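Bench notebook, crossings job, Dokdale
Friday, started 7:40

Coffee, then straight into it. Model table still has glue on the north end from yesterday, don't lean on it. Scraped what I could off with the card.

Picking up where the last entry stopped. Phase 2 of the junction layout, curb line and the poles. Base board is flat now, checked with the long straightedge both ways, light showing under it only at the NE corner and that corner gets trimmed anyway.

Curb first. Drew the sweep again from scratch, third time. Old template was one clean arc and it looks like a dinner plate. Real corners don't do that, they run nearly straight, tighten up, then let go again. Did it with the flexible rule and pins. Better. Cut the template from the grey card, kept the offcut, it's on the hook marked CURB R. Don't use the one marked CURB old, I should throw it out but havent.

Cast strips in the Stiro filler. Mix notes: the tin says one thing, the shelf temp in here says another. First batch went off in the cup before I had half the mold filled. Second batch I put the cup in cold water and got the whole run poured with time to fiddle. 11 minutes before it started to drag. Write that on the lid.

Demolded after lunch. Two strips good. One has a bubble right on the top edge where everybody will look. Filled it, sanded, you can still find it with a fingernail but not by eye. Using it on the far side.

Paint. Curb is NOT the same grey as the road. Keep forgetting. Curb wants to be warmer and lighter, road colder. Mixed the road grey up in the big jar, 169 g total, enough for the whole board plus touch up if nobody goes wild with it. Jar is labeled ROAD B. ROAD A is the one that dried blue, leave it for primer.

First coat of ROAD B on at 1:15 with the foam roller. Dries a shade darker than it goes on. Don't judge it wet!! Made that mistake on the test tile and spent half an hour lightening something that was already right.

Small paving patch in the middle. Options were scribe it, print it, or lay it block by block. Tried scribing on a scrap: fine up close, vanishes from two steps back. Printing looks like printing. So blocks, cut from thin card, laid with tweezers. Used 1,516 of them, I know because they come off the cutter in numbered sheets and I had to log it for the Macedo people. Took most of yesterday and my neck is not happy. Would do it again, it catches the light properly.

Edge of the patch where it meets the plain road: wanted a dark seam, curved. Ran a thin line of thinned black with the ruling pen. Shaky at one end. Went over it, now slightly fat at one end. Leaving it. Joints in real roads are fat and shaky too.

Line marking. Masking vs. transfer vs. ruling pen, same old argument. Masked the solids, cut a stencil for the dashes. Stencil crept on the second row so the gaps get wider as they go. Wiped it off with a damp rag while it was fresh, lost a bit of grey with it, touched in. Redid with tack spray on the back of the stencil, no creep. Tack spray stays in the cupboard under the sink, not on the windowsill, it spits when it's warm.

Knock the white back. Straight from the tube it glows. One drop of ROAD B in the white and it sits down where it should.

Poles. Brass rod for the thick ones, steel wire for the thin. Primed, then grey. Curved masts are the pain. Bent cold they kink, bent over the former with a bit of heat they come round nicely. Former is the round offcut with the notch, keep it with the rod. One mast got overbent and wouldn't come back without a flat spot, so it's scrap, in the tin with the others.

Signal heads, Pledex kit parts. The visors come off the sprue with a nub right on the lip. Nip wide, file back. Don't snap them off, they tear. Bodies black all over, inside of the visors too, otherwise you get a pale ring and it looks wrong from the front. Lenses last, gloss on top of the color, one drop each from a pin.

Mounting order, and get this right because I did it backwards the first time: pole, then side head, then front head, then sign. Sign goes on last as it hangs on the top and you WILL knock it.
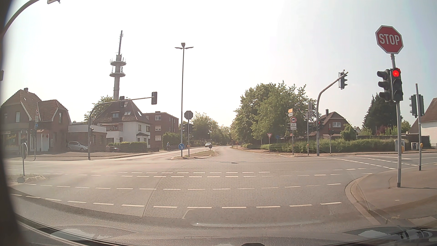
Heads on the model were all facing the same way, like a row of soldiers. Turned the side ones so they show visors in profile and it reads as a real corner straight away. Also the thinner pole needs a head either side, I only had one on it. Two more bodies to paint then.

Push button boxes: yellow. Not mustard, had mustard on the test pole and it looks like dirt. Mounted them on the low part of the pole. Tiny square of styrene with the corners knocked off, superglue gel, the runny stuff fogs the paint.

Stop sign: octagon cut from thin sheet with the corner jig. Red first, two coats, then the white border, then the letters. Letters are rub-down. Got the T crooked on number one, scraped it off with a bit of tape and went again, fine now. Border is a hair thick on the left. Only me that will notice. Backs are plain grey, don't forget backs, last job we left one raw.

Round sign on the island, short post. Post is in, sign is drying on the clip. Low curb round the island done with leftover strip, joint at the back.

Dark patch on the road. Added one, small, far side, very thin black wash and a dab with a finger. Stopped at one. Easy to overdo, last time it looked like a leaky parking lot.

Problems:
- foam roller shedding, picked hairs out of the road coat with tweezers. New rollers on the list.
- scalpel blades, down to the last packet
- thin pole leans. Hole is drilled square so its the wire. Straighten it before glue, not after.
- filler dust on everything. Vacuum before anybody opens the white.

Left to do: matte coat over the whole road, then NO touching til morning. Remaining signal heads. Side road lane lines, the solid one hasn't been started. Trim the NE corner. Dokdale want to see it in February so there's slack but not tons, the drying eats it.

If you come in before me: board stays flat on the table, do not stand it on edge, the poles on the left side aren't pinned yet, only tacked. Clip rack by the window is wet. Brushes are soaking in the blue cup, please rinse them.

Lights off 5:50.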